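Collance sliding-lid storage set, reviewed by a man with too many jars

Verdict: keep it, but measure your shelf first.

I bought the Collance pantry set in December, when prices are silly and judgment is poor. It cost me $49 at Hirow, marked down from a number I don't believe anyone ever paid. For that you get 4 lidded bins, a divider that fits three of them, and a sheet of labels in a typeface I'd call "optimistic bakery."

The bins are fine. They stack, they slide, and the lids come off with one hand if the other hand is holding the bin down. I've had mine on the counter by the stove for months, next to the wood panel we never got around to hanging, and they still look presentable. The panel does not. Pale wood shows every scratch and speck, and I say that as somebody who picked it out over his wife's objections.

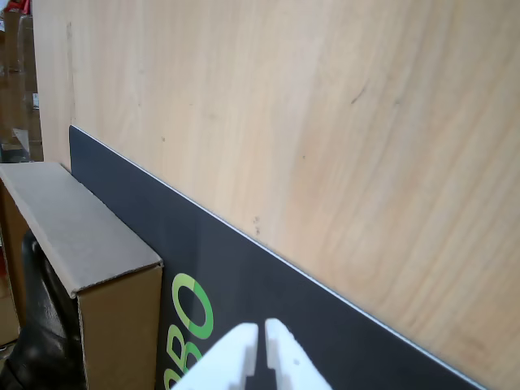
Anyway, the lids. The instructions want you to "press until seated," and you will press for a while. Flour and rice stayed dry through a sticky spring. Brown sugar went hard in nine days, same as it does in the bag with a clothespin on it. If you're buying these for brown sugar, save your money and buy a clothespin.

My real complaint is height. The tall bin stands a hair taller than the gap between my shelves, so it lives on the floor of the pantry with the onions. The product page gives the inside measurement and leaves the outside one to your imagination. Two of the shorter ones fit side by side with room left over for vinegar.

Cleaning is easy unless something oily gets in the track where the lid runs. Then you want an old toothbrush and a podcast. I put one through the dishwasher on the bottom rack, against advice, and the lid has had a faint smile to it ever since. It still closes. 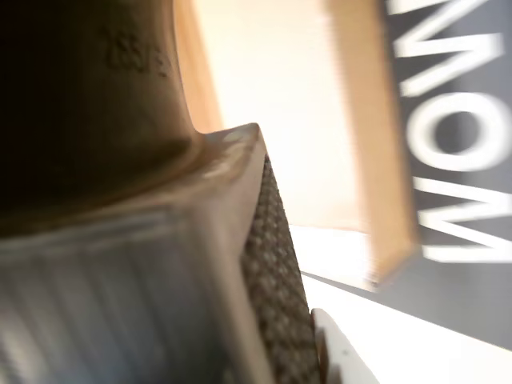

I also tried the cheaper Brirncombe bins, $29 for the same number, and sent them back. The plastic squeaked when I opened them, and I like to get at the crackers after ten without a family discussion. The Hirow page shows 2,220 reviews for the Collance set, most of them five stars and a good many written before the box had been opened, as far as I can tell. Mine is four stars. Take one off if you own a tall shelf's worth of short shelves, and leave the labels in the drawer.

Returns go through the store, and you'll need the original box. I flattened mine on the first day.

Tobias Benavides
July 22, 2024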